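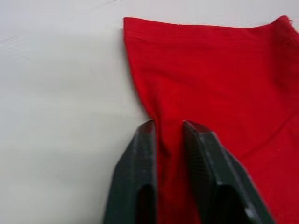 One member asked before the minutes were even opened whether the folding cell would be running the whole time on open day, or only when somebody from Filberg was standing next to it, as last year visitors stood at a stopped machine and went off to the coffee table. The chair said the point would be taken under item 3.

Clandunix > Member Meetings > Minutes
Filed under: Open Days and Site Visits

Minutes of the open day planning meeting, 2024-05-28
Held in the upstairs room at the Petrauskas building, straight after the demonstration on the shop floor.

1. Minutes of the last meeting
Approved with one change. The hire charge for the barriers should read 95 dollars.

2. Report on the demonstration
Members watched the cloth handling cell before coming upstairs. The arm works over a white table with a two-finger gripper and a small camera at the wrist. The task shown was picking up and folding single pieces of cloth. Red cloth was used, which members agreed stands out well against the table from a few steps back.

Filberg explained that the program looks for a hemmed edge first and plans the fold from there. A frayed or bunched corner makes this harder, and the cell may stop and ask for help. Filberg prefers to leave worn pieces in the pile. Two members thought visitors would rather see a clean run every time. Others said the stops were the part people asked questions about. It was agreed to keep a mix - mostly good pieces, with a few worn ones put in during the afternoon.

A question was asked about how hard the fingers close. Filberg said the grip is set low for cloth and is changed for other jobs. Visitors are still not to put their hands on the table while the cell is powered.

3. Running times on open day
The question raised at the start was taken here. Filberg can send two operators, which covers the morning and most of the afternoon but leaves a gap over lunch. Clandunix offered a trained person for the gap. The cell will run from opening to close with short breaks on the hour, and a board will show the next start time.

The open day stays in July. The date will be confirmed once Petrauskas has cleared the loading bay.

4. Visitor numbers and floor plan
Last year's count at the door was 1021. The floor takes fewer people than that at one time, so groups will be let in by timed ticket, 28 to a group. The route will go in by the side door, past the cloth cell, then the packing line, and out through the bay.

The barrier at the cloth cell was too far back for children to see the table. It can come forward if the side panels are fitted. Filberg to send a drawing.

A screen showing the wrist camera's view was suggested. There was support for this but the only spare screen is promised to the packing line. Left open.

5. Brestach
Brestach has asked for a stand near the exit. Agreed, provided they bring their own table and do not run cable across the walkway. They have also offered to print the floor plan. Accepted - 800 copies, one side, black ink.

6. Other business
The floor under the packing line needs new tape. The compressor was loud enough during the demonstration that members at the back missed some of the answers. Petrauskas will see if it can be moved behind the partition.

Parking was raised again and put off to the next meeting.

Actions
Filberg - barrier drawing, operator names, supply of cloth pieces
Clandunix - lunch cover, timed tickets, start time board
Petrauskas - loading bay, floor tape, compressor
Brestach - floor plan printing

Next meeting to be called when the July date is known.

This site uses cookies to remember your settings. By continuing to browse you accept their use. Accept | Manage settings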